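Narkivholm Usoso Two-Tier Shoe Rack
Item 438 - Entryway and Changing Room Furniture

Product overview

The Usoso is a low, open shoe rack for slippers, slides and other light indoor footwear. It has a black metal frame and two light wood shelves. The lower shelf is shorter than the upper one and sits slightly farther back, so pairs stored below can be reached from the front without lifting anything off the top. The space under the lower shelf is open to the floor and can be used for additional pairs.

The Usoso is supplied flat. One person can assemble it with the hex key in the hardware bag.

Shelves

Both shelves are flat wood boards with no lip or divider. Slippers and slides can be placed toe in or toe out. Wipe the boards with a damp cloth and dry them along the grain. Do not use solvent cleaners or abrasive pads.

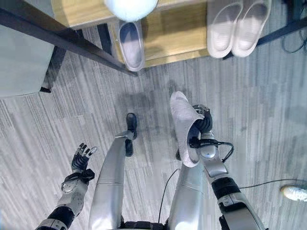 Slippers in gray and white on the wood shelf, dark metal frame.

The maximum load is stated per shelf and assumes even distribution. Do not stand or sit on either shelf. The rack is not rated as a bench.

Arranging pairs

Place the two slippers of a pair side by side and parallel, with the heels even. Leave a small gap between pairs so that each can be gripped at the heel without moving the next. Thick-soled slides need more width than closed slippers of the same size and should be laid out first.

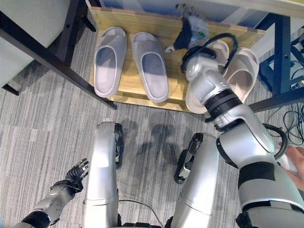 Where several people share a rack, sort by color or by size, one group to each half of the board. Thin labels can be applied to the front edge. Use removable adhesive only, as permanent types can lift the finish when peeled off.

Floor and placement

Set the rack on a level surface. On carpet, press down on each corner after loading and check again after the first week, then retighten the frame screws if there is any movement. On hard floors, fit the felt pads from the hardware bag. Keep a clear standing area in front of the rack for changing shoes.

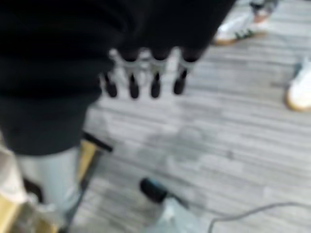
Light gray streaked floor, with a white sneaker near the top right.

Outdoor shoes should be brushed off before they go on the boards. For wet shoes, use the Skutum drip tray (sold separately), which fits on the floor beneath the lower shelf.

Using the lower level

The lower shelf suits closed slippers with soft soles. Put the pairs in daily use here and the guest pairs on the floor underneath, toes to the front.

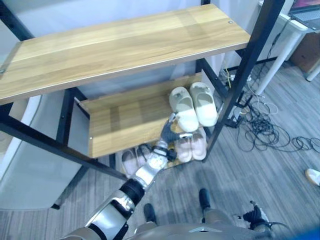
Pairs kept at floor level should be moved out before vacuuming. The frame can stay in place - a standard floor nozzle passes under the lower shelf.

Specifications

Frame: metal, black
Shelves: wood, light finish
Tiers: 2, plus open floor space
Clearance under lower shelf: 200 mm
Maximum load per shelf: 100 N
Finish test: 3,000 rub cycles, dry cloth
Assembly: required, hex key included

Spare parts

Boards, screws and felt pads are available through Quintero, our parts distributor. Quote item 438 and state whether the upper or lower board is needed, as the two are not interchangeable. Orders placed in July ship after the summer stock count.

Product contact: Tharindu Bandara, Narkivholm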